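Vimberg, Season One: Handsome, Cold and Two Episodes Too Long

Review by Graciela Villalba

Every network wants its own small-town crime drama with snow on the ground, and Vimberg is the latest to try on the coat. It is adapted from the graphic novel by Gisela Dreßler, a thick black-and-white book that has had a loyal readership for years and that plenty of people swore could never be filmed. Having sat through the full season, I'm still not sure they were wrong.

The setup is simple enough. Ilse Pillen (Nazanin Zarei) comes back to the mining town her family used to run, takes a desk job with the county, and starts finding names in old payroll books that don't match any living or dead resident. Her brother Tomas (Vignesh Rao) would like her to stop looking. There are 900 people in Vimberg and by the third episode you suspect most of them.

Showrunner Do-yoon Ko has said in the press notes that he wanted to keep the book's silences. I'd like to know which ones he means. Dreßler would go pages without a word balloon. In the show, someone is always explaining the mine to someone who grew up next to it. The second episode has a kitchen argument in which Tomas tells Ilse the year their own father died. She was at the funeral. We saw it in the opening minutes.

Zarei is the reason to stay with it. She plays Ilse as a tired person who is good at paperwork, and the scenes of her alone with the ledgers have more tension than either of the car chases. (Why are there two car chases? The book doesn't have a working car in it.) Rao has less to do and does it loudly. He gets one good scene on a frozen reservoir and then spends the back half glowering through windshields.

The biggest change is the company. In the book the mine's owners are never seen and never named. Ko gives them a name, Yakubu Holdings, plus a glass office and a lawyer who eats clementines during threats. I can see why a writers' room would want a face for the villain over a long season, but the whole unease of the book came from nobody being at the other end of the phone. Put a man in a nice suit there and it's a show about a man in a nice suit.

Then there is the length. The season runs 13 episodes and has enough story for maybe nine. The subplot about the schoolteacher and the missing $3000 goes away after episode five and comes back in episode eleven as if we'd all been worrying about it. I had forgotten her name. The tenth episode is nearly all flashback, shot through a brown filter, and it tells us things the fourth episode had already let us guess.

Some of it works. The sound is terrific, all groaning pipes and far-off machinery, and the score mostly keeps out of the way. The title cards use Dreßler's own lettering, a nice touch for readers. The finale takes the book's last twelve pages nearly panel for panel, and for that stretch the show relaxes and gets properly frightening. It made me crabby about the hours before it.
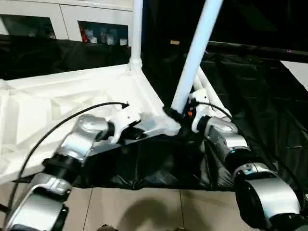
Two robot arms gripping a white molded frame base that holds tubular poles.

Will readers of the book like it? The ones I've talked to are split. People who loved the mystery seem happy to have more of it, clues and maps and all. People who loved the drawing are going to miss the drawing. Ko's town is expensive and well lit, and Dreßler's was a few scratchy lines with a lot of white paper between them.

Newcomers may do better. If you've never opened the book, you'll get a decent lead performance, an ending that earns its noise, and a middle you can safely watch while folding shirts. I'd skip episode ten. I might skip episode six too, unless you're fond of county zoning hearings.

A second season hasn't been announced, though the last shot leaves a door open (literally, it's a door). The book ends there for good. Whatever comes next would have to be made up from scratch, and based on what the writers added this time, I'm in no hurry.

Vimberg: Season One is streaming now on Cleka. New viewers get the first 2 episodes free through the end of May.

Rating: 2.5 out of 5

Contact | About our reviews | Copyright, all rights reserved | Back to top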